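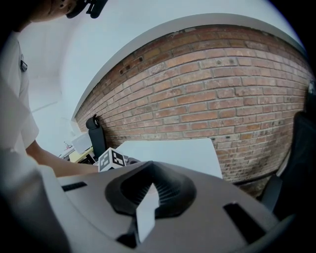
**Figure 1.** Reaching down toward a marker cube by one end of a white panel, with the hand-held gripper close by.

### 3.2 What we bought, and in what order

We had money for one big purchase or a lot of small ones, and we argued over it for most of March. The big one was an arm from Dreltero. I wanted it badly! But the quote left nothing over for spares, and spares are where our last budget (the Praklow one) fell apart – we'd planned for 2 replacement fingers and ended up ordering 9.

So we went with hand-held grippers first. Each one came to $223 in parts, and we set aside $1,318 for the first batch, shipping and printed marker cubes included (Figure 1). The cubes cost next to nothing, but please put them on the list anyway, or you'll be printing them yourself late on a Monday like I did.

The line we got most wrong was people's time. Our Itwood planning sheet has a row for assembly and none for calibration, so we squeezed those hours in wherever they fit. We've added a row now, and I'd also budget separately for storage, which we left out completely. The arm is back on the table for the next round – Mishra, our shared lab fund, will cover part of it if we can show steady use of the grippers first.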